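Right, week two, and we're looking at the Plurkar kit from Bonden: a small arm with a two-finger gripper, sold as a teaching bench for sorting jobs. I've had it 30 days on trial and I've got opinions!
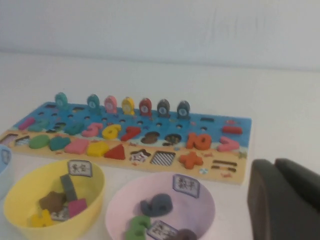
The price first, as you'll all ask. It's 2,000 for the full kit or 1,000 without the arm, if your lab already owns one. The puzzle board and bowls come with both.

Sorting sounds dull until you try to write down the rules. Numbers go in the pink bowl, fine — but what's "other"? Decide before you code.

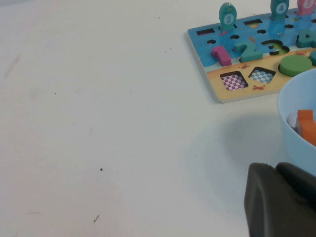
*Notes by Tadhg Dunne, 17 February 2019*

Look hard at the cut-outs too. A wrist view gives you close detail and a poor sense of the whole board, so plan on using both views.
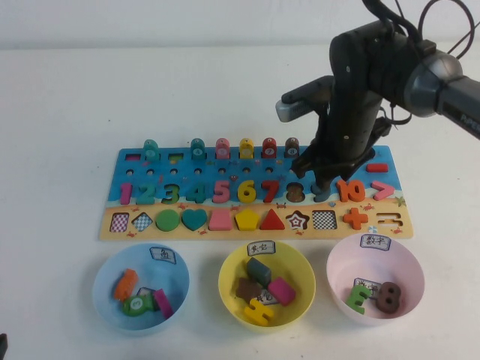
My grumble is the manual, 40 pages and hardly a word on grip force. For next time, write me half a page: would you buy it, and which piece would you try first?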